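Water shut-off checks offered to Firkstead homes before winter

Households in Firkstead can have their indoor stop valve checked free of charge from September, under a scheme run by the town council and the plumbing firm Greden.

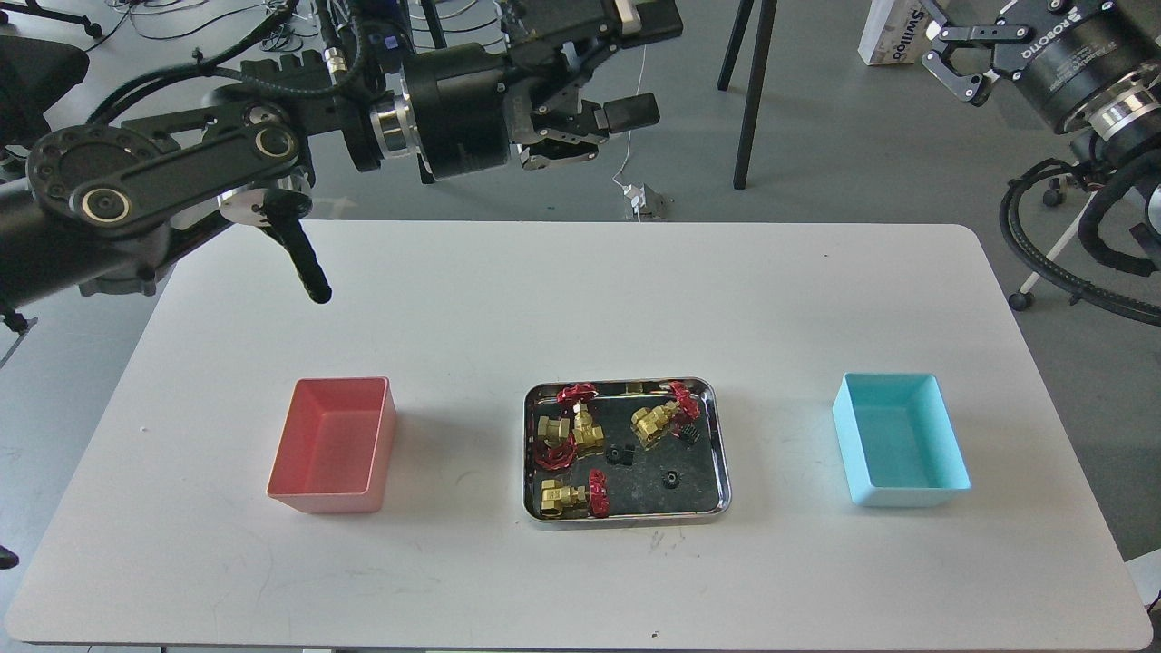
Who can apply

The offer covers 461 homes in the older streets between the station and the river, where many of the pipes were laid before the houses were split into flats. Tenants can apply as well as owners, but a tenant in a shared building will need the landlord's written consent before any part is replaced.

A plumber will find the valve, turn it off and on again, and fit a label showing which way it closes. The visit takes 16 minutes if the valve is easy to reach. Where it has seized or leaks at the stem, a new one can be fitted on a second visit. The council will pay up to £300 towards that work for residents on a low income. Others will be charged the normal rate and given a written price first.

Jacinto Bautista, who manages the scheme for the council, said last winter's cold spell had shown how many people did not know where their water could be turned off.

"We had calls from people with water coming through the kitchen ceiling, and they were looking in the street for a cover that had been tarmacked over," he said. "In most of these houses there is a valve under the sink or behind the bath panel -- it just hasn't been touched for years."

One of the worst leaks was at the Kadetti building in Meléndez Street, where a pipe in an empty top-floor flat split overnight. Five flats below were damaged and two families were still in temporary rooms at Easter.

Ezequiel Quezada, who lives on the first floor, said he had supported the scheme when it was discussed at a public meeting in the spring.

"The valve for the whole building was in a locked cupboard and the key was with an agent in another town," he said. "We've got a copy now. I'd like them to go further and give every flat its own."

The council said it could not require landlords to fit separate valves but would write to the owners of all shared buildings in the area. It has set aside money for a leaflet, with 1000 copies to be left at the library, the health centre and the market office.

How to book

Forms are at the library desk and can be handed in there until 5pm. Residents who cannot get to the library may ask for a form by post. Visits will be arranged street by street, starting at the river end, and a card will be put through the door with a morning or afternoon slot.

People are asked to clear the space under the sink before the visit. Anyone whose valve is behind tiles or fixed boards should say so on the form -- the plumbers will not remove these without the owner's agreement.

The scheme does not cover outside taps, heating systems or water meters.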